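Subject: Re: [flusen-games] Lobo second printing

On Thursday Skollitz wrote:
> Will the new Lobo still fit on two sides of one sheet? I'd hate
> to see it turn into a booklet.

Yes, it's still one sheet. I cut the travel table and moved the wolf names to side 2. The text was at 3,000 words in draft and that was far too much – most of it was me explaining the hunger dice twice.

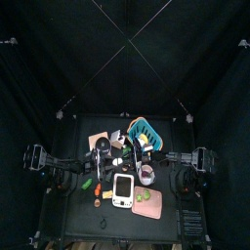
Black tabletop with an arm on each side.

The print run is 500, same as last time. Istemum will be a separate sheet in the same envelope, and you can play it without Lobo. I still need two groups to test the winter rules before December.
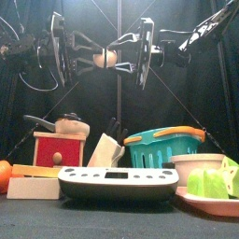

If you do test them, please use the new tie rule: on a tie the pack moves, but the player on watch picks the direction. Send notes to the list, even short ones. The old PDF stays up at Flusen until the new one is ready.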